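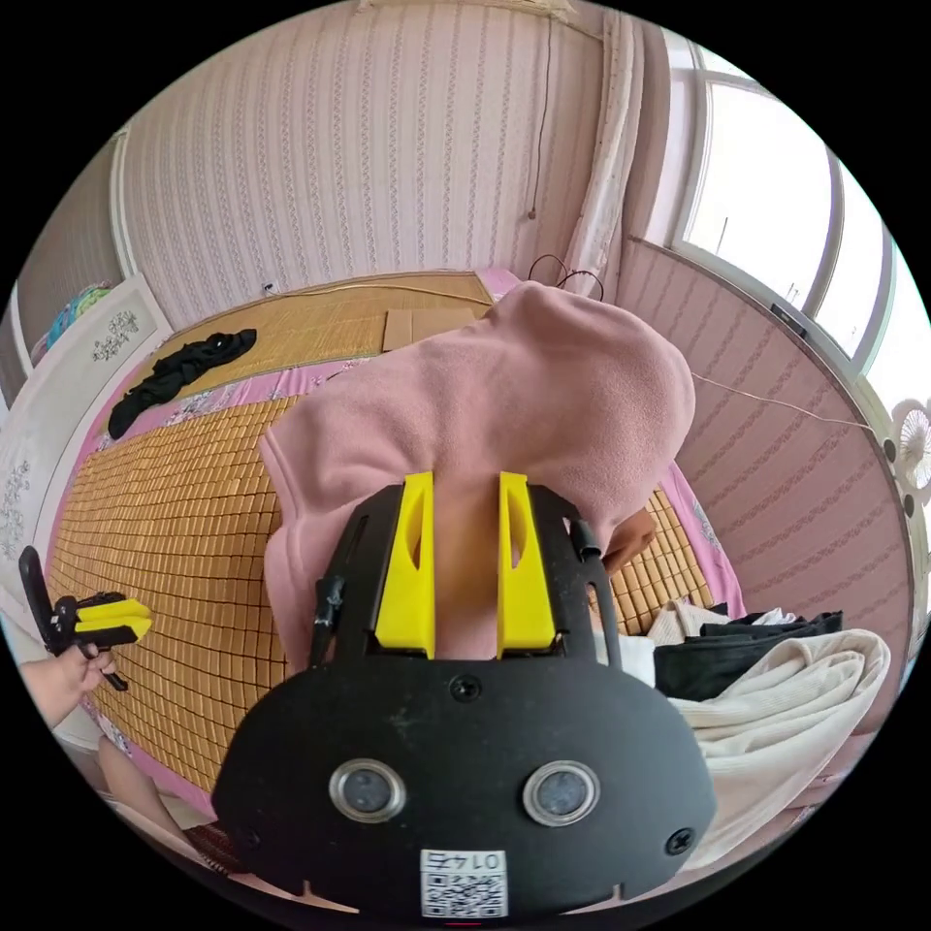
Folding Clothes on the Bed: Guidance for Residents

Lekix Residences, Household Guidance Sheet 13

This sheet is issued to residents of the Hundovo and Irnari buildings, where rooms are furnished with a bed and a wardrobe but no table large enough for folding. The bed is therefore the usual working surface. The method set out below is suitable for one person or two and applies to everyday garments, including bulky items such as fleece tops, hoodies and dressing gowns.

Before you start

Clothes should be completely dry. Fleece often feels dry on the outside while the seams, cuffs and pocket linings are still damp, so these parts should be checked by hand. Damp items should be returned to the drying room, which is open until 9 p.m.

Remove the duvet and pillows and place them on a chair. A firm, level surface gives a better fold than a soft one. Residents who use a summer mat of bamboo tiles or woven straw may leave it in place and fold directly on top of it. Check first that no tile has a raised edge or loose thread, as these catch on knitted fabric and on the pile of fleece.

Keep chargers, extension leads and other cables away from the working area. Clothes must never be piled on top of a power strip, even for a short time.

Folding a fleece garment

1. Lift the garment from the pile by the shoulders and shake it once. Fleece holds its creases lightly and most will fall out at this stage.

2. Close any zip or buttons. Lay the garment face down with the hem towards you.

3. Smooth it from the centre outwards with flat hands. Do not pull at the hem, which will stretch.

4. Fold one side in towards the middle of the back, then lay the sleeve straight down along the fold. Repeat on the other side. The two sides should meet without a thick overlap.

5. If there is a hood, fold it down flat over the back.

6. Bring the hem up to the middle, then fold once more to the collar. Press gently to let the air out. Long dressing gowns will need one further fold.

Where two people are working together, each should take one side of the garment and bring the sleeves in at the same time. This is quicker with large items and keeps the fold straight.

Folding lighter garments

T-shirts, pyjama tops and thin trousers are folded in the same way, but to a fixed width. A finished width of 300 mm suits the wardrobe shelves in both buildings, which are 545 mm deep. A piece of stiff card cut to size may be laid on the back of the garment as a guide and slid out before the last fold.

Building the stack

Place each folded garment on the stack with its rounded edge facing the same way. Turn every second item if one side begins to rise. Stacks should be kept low while they are on the bed, particularly on a smooth mat, where a tall pile will slide.
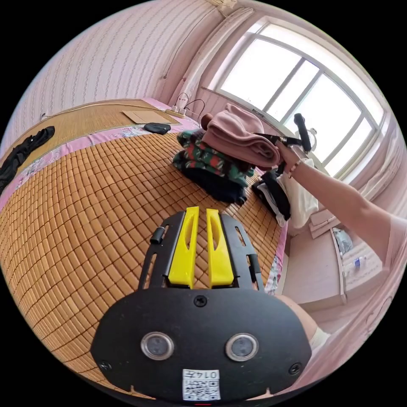

A folded stack on the bed, with the dusty-pink garment on top and the dark navy one at the bottom.

Garments worn most often should go on last so that they can be reached first. Patterned items may be placed between plain ones, which makes them easier to find on the shelf - a small point, but a useful one in a shared wardrobe.

Putting clothes away

Carry the stack with one hand underneath and the other on top. Leave a gap between the highest item and the shelf above. Fleece should not be pressed down to make room, as the pile flattens and the fabric takes longer to recover. Out-of-season clothing may be kept in the storage bags supplied on request from the Bashir Street office.

Once the clothes have been moved, shake out the sheet and wipe the mat with a dry cloth. Lint from fleece collects between bamboo tiles and can be lifted with a soft brush. Woven straw should be brushed along the weave only.

Further help

Replacement shelves, storage bags and spare brushes may be requested from the household desk on extension 97. Please quote the building name and room number. This sheet is reviewed each July.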